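Ticket 1331-Export: In der Mitzeichnerliste der Stellungnahme fehlen Namen
Bereich: Gramell / Stellungnahmen und Mitzeichnung
Priorität: hoch (Frist läuft)
Status: gelöst, Nachbeobachtung bis Ende August
Gemeldet von: Redaktion Inholm, Emiliano Aravena

Erste Meldung, 8:12 Uhr

Guten Morgen liebes Support-Team,

ich hoffe, ihr hattet schon Kaffee, denn ich muss etwas ausholen. Wie ihr vielleicht mitbekommen habt, sammeln wir in Inholm seit dem Frühjahr Mitzeichnungen für unsere Stellungnahme zur Änderung der Berufsordnung für Anwältinnen und Anwälte. Es geht darum, ob eine Kammer jemanden dafür belangen darf, dass er einen Mandanten in einer politisch heiklen Sache beraten hat, und darüber wird bei uns mit einer Leidenschaft gestritten, die ich der Berufsordnung nie zugetraut hätte. Bei uns zeichnen Leute mit, die sonst in keiner einzigen Frage einer Meinung sind, und gerade deshalb hängt mir so viel an der Liste.

Mitgezeichnet haben 1331 Personen, so steht es in der Übersicht von Gramell, und so habe ich es auch der Kanzlei Kowalchuk gemeldet, die die Stellungnahme für uns einreicht. Gestern Abend habe ich dann die Anlage als PDF erzeugt, und sie kam mir beim Durchblättern merkwürdig luftig vor. Auf manchen Seiten hört die Tabelle zwei Fingerbreit vor dem unteren Rand auf und geht auf der nächsten weiter, als wäre nichts gewesen. Zuerst dachte ich an einen Schönheitsfehler. Dann habe ich nach einer Dame gesucht, die mir zweimal geschrieben hat, wie wichtig ihr die Sache ist, und sie steht nicht drin! In der Übersicht ist sie aber vorhanden, mit grünem Häkchen und allem.

Könnt ihr bitte nachsehen? Die Anlage muss bis 17 Uhr bei der Kanzlei sein, und ich möchte keine Liste abgeben, in der jemand fehlt, der seinen Namen ausdrücklich für etwas hergegeben hat.

Herzliche Grüße
Emiliano Aravena

Antwort Support, 8:47 Uhr

Guten Morgen Emiliano,

vielen Dank für die ausführliche Meldung, das Ausholen stört uns überhaupt nicht, im Gegenteil, der Hinweis mit den luftigen Seiten ist sehr hilfreich. Ich habe das Ticket übernommen und bleibe heute dein Ansprechpartner, bis die Anlage steht.

Ein paar Fragen vorab, damit ich an der richtigen Stelle anfange. Hast du beim Export das Feld „nur bestätigte Mitzeichnungen“ angehakt? Wie viele Seiten hat das PDF? Und ist die Liste nach Nachnamen oder nach Eingang sortiert? Bitte lösche in der Zwischenzeit nichts und lade die Liste auch nicht neu hoch, selbst wenn es in den Fingern juckt.

Nachtrag Aravena, 9:05 Uhr

Angehakt ist es, ja, so wie bei jedem Export. Sortiert ist nach Nachnamen. Das PDF hat 34 Seiten ohne Deckblatt. Ich habe es inzwischen auch in einem anderen Browser versucht, und weil meine Kollegin meinte, es könne am Drucker liegen (den wir noch gar nicht benutzt hatten), habe ich sogar den aus- und wieder eingeschaltet. Das Ergebnis ist dasselbe.

Und bitte entschuldigt die Ungeduld, aber könnte es sein, dass die Fehlenden ihre Mitzeichnung zurückgezogen haben? Bei unserem Thema kommt das vor. Eine Handvoll Leute hat mir offen geschrieben, dass sie Ärger im Beruf befürchten, wenn sie öffentlich unterschreiben. Das respektiere ich natürlich, nur müsste ich es dann wissen.

Antwort Support, 9:38 Uhr

Nein, Rücknahmen sind es nicht, da kann ich dich beruhigen. Wer zurückzieht, verschwindet auch aus der Übersicht und aus der Gesamtzahl, und im Protokoll bleibt ein Eintrag stehen. Solche Einträge gibt es bei euch, aber sie betreffen andere Personen und sind in den 1331 schon berücksichtigt.

Die 34 Seiten passen übrigens zur vollen Zahl. Gramell setzt 40 Zeilen auf eine Seite, dreiunddreißig volle Seiten und eine angefangene ergeben genau das, was du hast. Der Export weiß also beim Aufteilen noch von allen Mitzeichnungen und verliert sie erst danach, beim Schreiben der einzelnen Zeilen. Daher kommen auch die Lücken am Seitenende. Ich vergleiche jetzt die Datenbank mit dem Text aus dem PDF und melde mich.

Interner Vermerk, 10:20 Uhr (auf Wunsch des Kunden sichtbar gestellt)

Abgleich durchgeführt. In der Datenbank 1331 bestätigte Einträge, im PDF 1189 Zeilen. Es fehlen 142.

Geprüft und ausgeschlossen:
Doppelte Adressen: keine unter den fehlenden Einträgen.
Abgelaufene Bestätigung: alle 142 haben einen gültigen Zeitstempel.
Sperrvermerk „nicht öffentlich nennen“: bei keinem gesetzt. Die Personen mit Sperrvermerk stehen wie vorgesehen mit Initialen in der Anlage.
Zeitüberschreitung beim Export: keine, der Lauf ist sauber beendet.

Auffällig: Alle fehlenden Namen enthalten mindestens einen Umlaut oder einen Akzent. Umgekehrt stehen aber sehr viele Namen mit Umlaut völlig korrekt im PDF, es kann also nicht am Umlaut allein liegen.

Aravena, 10:31 Uhr

Oh, das ist ja spannend! Und ein bisschen unangenehm, wenn ich ehrlich sein darf, denn stellt euch vor, wir hätten das so eingereicht. Eine Stellungnahme darüber, dass man niemanden wegen seiner Haltung aus einem Beruf drängen soll, und dann fehlen darin die Leute mit den Akzenten im Namen. Das hätte uns jeder Kommentator mit Freude um die Ohren gehauen, und zwar völlig zu Recht.

Vielleicht hilft euch noch Folgendes: Im Juni lief die Mitzeichnung eine Zeit lang über das Formular von Adwood, weil wir es auf der Seite unseres Diskussionsabends einbinden wollten. Die Einträge wurden danach zu euch übertragen. Die Dame, die ich vermisse, war an dem Abend da, sie hat aus der zweiten Reihe eine sehr kluge Frage zur Verschwiegenheitspflicht gestellt.

Antwort Support, 11:14 Uhr

Das war der entscheidende Hinweis, danke dir! Alle 142 Einträge stammen aus der Übertragung vom Juni.

Ich versuche, es ohne zu viel Technik zu erklären. Ein „ü“ lässt sich auf zwei Arten speichern, entweder als ein einziges Zeichen oder als „u“ und dahinter zwei Punkte, die sich über den Buchstaben legen. Auf dem Bildschirm siehst du keinen Unterschied. In eurer Übertragungsdatei stehen die Namen in der zweiten Form, bei uns werden sie sonst immer in der ersten gespeichert. Die Übersicht kommt mit beiden zurecht. Unser PDF-Export hat aber seit dem letzten Update eine Prüfung, die Zeilen mit unbekannten Zeichen aussortieren soll, und die losen Punkte hielt sie für genau so etwas. Aussortieren darf sie, aber sie hätte dabei laut werden müssen. Dass sie es stillschweigend getan hat, ist unser Fehler, und dafür möchte ich mich bei dir und auch bei den betroffenen Mitzeichnenden entschuldigen.

So gehen wir vor:
1. Wir sichern euren jetzigen Datenbestand.
2. Wir wandeln die Schreibweise in den betroffenen Namen um. Bestätigung, Zeitstempel und Reihenfolge des Eingangs bleiben unberührt.
3. Du erzeugst die Anlage neu, bitte mit denselben Einstellungen wie gestern.
4. Wir vergleichen beide Fassungen Zeile für Zeile.

Für Schritt 2 brauche ich eine kurze Freigabe von dir, ein „Ja, bitte“ hier im Ticket genügt.

Aravena, 11:20 Uhr

Ja, bitte! Vorher noch eine Frage, die mir die Kanzlei Kowalchuk eben am Telefon mitgegeben hat: Ist das rechtlich noch dieselbe Unterschrift, wenn ihr am Namen etwas ändert? Sie halten es für unbedenklich, hätten aber gern einen Satz dazu für die Akte, falls die Gegenseite einmal nachfragt.

Antwort Support, 11:52 Uhr

Zur Rechtslage kann ich als Techniker nichts sagen, das überlasse ich gern der Kanzlei. Zur Technik schreibe ich dir diesen Satz: Der sichtbare Name bleibt Buchstabe für Buchstabe gleich, geändert wird allein die interne Speicherform, und der Zustand davor liegt in der Sicherung und kann jederzeit vorgelegt werden. Das Änderungsprotokoll hängt als Textdatei am Ticket.

Die Umwandlung ist durch. Du kannst den Export starten.

Aravena, 12:26 Uhr

Neu erzeugt, 34 Seiten, und sie sind bis unten gefüllt! Auf der letzten stehen elf Namen, so wie es sein soll. Die Dame aus der zweiten Reihe ist da, mein alter Lateinlehrer ebenfalls, und ich gebe zu, dass ich die ganze Liste noch einmal von Hand durchgegangen bin und dabei mein Mittagessen habe kalt werden lassen.

Antwort Support, 13:08 Uhr

Auch unser Abgleich ist vollständig: 1331 in der Datenbank, 1331 im PDF, keine Abweichung. Die Prüfung im Export wird mit dem nächsten Update so geändert, dass sie abbricht und die betroffenen Zeilen nennt. Bis dahin lege ich euch eine Warnung in die Exportseite, die erscheint, sobald Zeilenzahl und Gesamtzahl auseinanderlaufen. Bei weiteren Übertragungen aus Adwood gib uns bitte vorher kurz Bescheid, dann läuft die Datei einmal durch die Umwandlung. Ich lasse das Ticket zur Nachbeobachtung offen.

Aravena, 15:40 Uhr

Die Anlage liegt bei der Kanzlei, der Eingang ist bestätigt, und ich bin euch wirklich sehr dankbar, auch für die Geduld mit meinen langen Nachrichten.

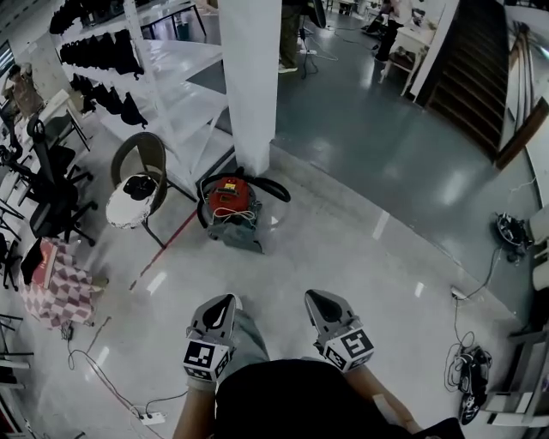

Zum Nachlesen für alle in der Redaktion, die dieses Ticket über den Verteiler bekommen: Die gültige Fassung der Anlage ist die von heute Mittag, die gestrige bitte überall löschen, auch aus den Entwürfen im Postfach. Der Diskussionsabend zur Berufsordnung wird im August wiederholt, und die Mitzeichnung läuft dann direkt über Gramell, ohne Umweg. Wer vorher beim Stühlestellen hilft und noch einmal durchsaugen möchte: Der rote Staubsauger steht unten am weißen Pfeiler auf dem Stoffbeutel, und das weiße Kabel, das vorne über dem Gerät hängt, bitte vor dem Wegrollen in Ruhe entwirren. Rückfragen zur Liste gern weiter an mich, ich bin bis 18 Uhr am Platz.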